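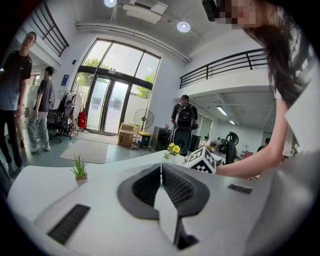 Chapter 3
Tracing the Source of an Outbreak

When people fall ill with the same disease in the same place, investigators have to work out where it came from before they can say how to stop it. They begin with the patients: when each one became ill, where they had been and what they had eaten or touched. They then turn to the surroundings. Water, food and animals are the usual suspects, but ordinary indoor objects are sampled too. A potted succulent or a bunch of yellow flowers on a white counter would go on the list along with the taps and door handles, as soil and standing water can both carry bacteria.

This chapter follows one investigation from start to finish. In September the town of Kenlow, which has 2,000 residents, recorded 636 cases of stomach illness. The first reports came from the Buvari district, and early suspicion fell on a dairy there. The true source lay further up the valley, in a well at Greria.

We shall look at how a case is defined, how a curve of cases over time is drawn, and how a comparison group is chosen. Terms printed in bold are explained at the end of the chapter. Readers who have not met rates and ratios before should work through Chapter 2 first.

3.1 Defining a case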